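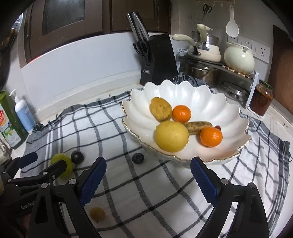 Which fruits should not share one bowl on the kitchen counter?

Asked on the Dutstead Home Help board, Kitchen and Pantry, 11th August

I have a big white bowl with a gold rim, a gift from my aunt, and I keep it on the counter on a checked cloth. I like to put everything together in it because it looks nice when guests come: lemon, mandarins, a banana or two, sometimes a mango. But in the last weeks the fruit goes bad much too quickly. The mandarins get a soft spot underneath and I only find it when I lift them. Which fruits must be separated, and does the cloth under the bowl matter? My kitchen is warm in the afternoon, the window is to the west. Also I am not sure how to clean the bowl, it has deep waves inside and the gold line is maybe delicate.

Best answer (91 people found this helpful)

Bananas and mangoes should be kept apart from the rest, and citrus can stay together in the bowl. Ripe bananas give off a gas called ethylene, and this gas makes some other fruits ripen faster. A mango reacts to it strongly. Lemons and mandarins do not ripen more after picking, but they can suffer if they lie for a long time next to very ripe fruit, and mostly they suffer from pressure and from no air underneath.

I had the same problem for a long time with a bowl of this type. What I do now:

Only citrus stays in the bowl for the whole week. I buy less of it, so that it is one layer, or nearly one layer. If there is a second layer I put the small mandarins on top and the heavy lemons at the bottom, never the opposite.

The banana gets its own place. I hang mine on a hook under the shelf. If you want it in the bowl for guests, put it in before they come and take it out in the evening. One evening will not do damage.

Mango stays on the counter by itself until it is a little soft when you press near the stem, then it goes in the refrigerator and you eat it in two or three days.

Grapes and berries should not be on the counter at all, except for the meal. They belong in the refrigerator, unwashed, in a box with some paper. Plums can ripen outside and then go in too.

About the soft spot: a bowl with deep waves has narrow places where a mandarin sits tight against the wall, and there the air does not move. Turn the fruit every second day. One bad mandarin can spoil its neighbors with mold very quickly, so take it out the same day you see it.

The cloth does not change anything for the fruit in the bowl. For fruit that lies directly on the cloth it is even good, it does not roll so easily and it does not get a bruise from the hard counter. Only be careful with dark berries and dark plums, if the skin breaks the stain is difficult. I wash mine first with cold water, then soap.

West window: move the bowl to the other end of the counter, if you have the possibility. In May this was enough for me, but in August I put also the citrus in the refrigerator during the hottest days.

Second answer

just put all in the fridge. works for me, except banana gets black but inside is still ok

Third answer

I want to add something about the bowl, as the first answer forgot this part of the question. Gold trim usually should not go in the dishwasher, and never in the microwave. Wash it by hand with warm water and a soft sponge, not the green rough side. For the waves inside I use an old soft toothbrush, very lightly, and I keep away from the rim with it. Dry it immediately or you get white marks from the water.

Mine is from the Skiserden market and the seller told me the same. I put it one time in the dishwasher anyway and the gold became pale on one side.

For the fruit I agree with the first answer, but I keep lemons in the refrigerator always, in a closed bag. They stay juicy for several weeks like this. On the counter they become hard for me after one week.

Comment from the person who asked

Thank you for the answers. I moved the banana today and I found one more mandarin with a soft place, it was under the lemon. I will try the toothbrush on the weekend.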